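Quintero office, workstation inspection, desk 7
Inspector: Ankit Thakur
Month: August

1. Cables clear of floor and chair: FAIL
2. Drinks covered, away from laptop: COMMENT
3. Divider box clear of cable runs: COMMENT

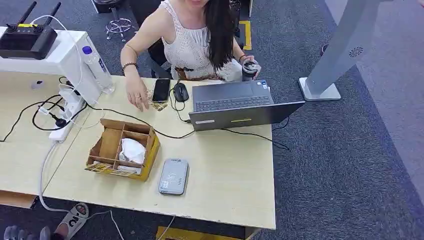
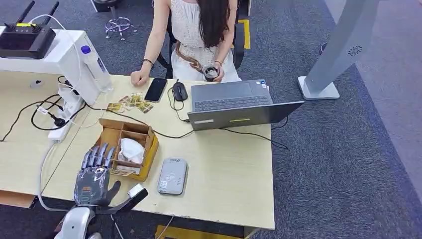

Open laptop, corded mouse and divided cardboard box all on the desktop.

Elīna Grigaitė replied that item 1 should stay open until the cable tray arrives Monday, and asked for a 300 mm gap behind the box.

4. Power strip mounted under desk: OPEN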